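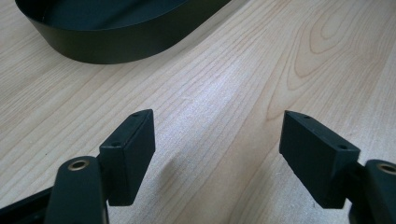

What is changing at the Rillthorpe Public Library this year?

The library will stop charging overdue fines on all books, magazines and audiobooks, and it will stay open later on weeknights starting in July.

RILLTHORPE, 29 Mar 2025 - The Rillthorpe Public Library will end overdue fines for every cardholder and clear the old fines still on its books, library director Eluned Ruddock announced today. The change covers 1,009 accounts, of which 252 are currently blocked from borrowing. Blocked accounts will be reopened automatically and cardholders do not need to call or come in.

"We looked at what we were collecting and what it cost us to collect it, and the numbers were close," Ruddock said. "Meanwhile we had families who had stopped coming in over a few dollars. We would like them back."

Under the new policy, an item that is not on hold for another reader will renew on its own up to three times. After the last renewal, the library will send a reminder by email or text. Items that are still out after that will be marked as lost and the cardholder will be billed for the price of the item. The bill is canceled when the item comes back in usable condition.

Replacement charges for lost or damaged items are not affected by the announcement and will stay on accounts until they are settled. Museum passes and items borrowed from other library systems will also keep their current rules.

Weeknight closing time will move to 9 p.m. in July. The library now closes at 6 p.m. The Cartwright Reading Room on the second floor will follow the same hours, except when it is booked for a public meeting. The children's floor will close one hour before the rest of the building.

The longer hours are paid for in part by a grant from the Zastusis Fund, which supports adult learning in the county. The grant also covers evening classes in English conversation, basic bookkeeping and citizenship test preparation. Classes are free and a library card is not required. Registration opens at the front desk and by phone in June.

Readers will also see a new online catalog. The library is moving to the Wevo system, which lets cardholders place holds, pay for lost items and book a study room from one page. Card numbers will stay the same, but cardholders will be asked to choose a new PIN the first time they sign in. Reading lists saved in the old catalog will not carry over and should be printed or copied before the switch.

More than 300 residents answered the library's survey last fall. Later hours were the most common request, followed by more parking and a larger selection of large-print mysteries. Ruddock said the large-print shelves will be expanded as money allows. Parking is under review with the town.

The book drop on the Mill Street side remains open at all hours.

RECENT NEWS
Tax forms available at the front desk
Summer reading sign-up dates
Elevator repair completed
Friends of the Library book sale: what we can and cannot accept

Shares: 9 | Comments: 0

Contact: Rillthorpe Public Library, Office of the Director | © 2025 Rillthorpe Public Library | Back to top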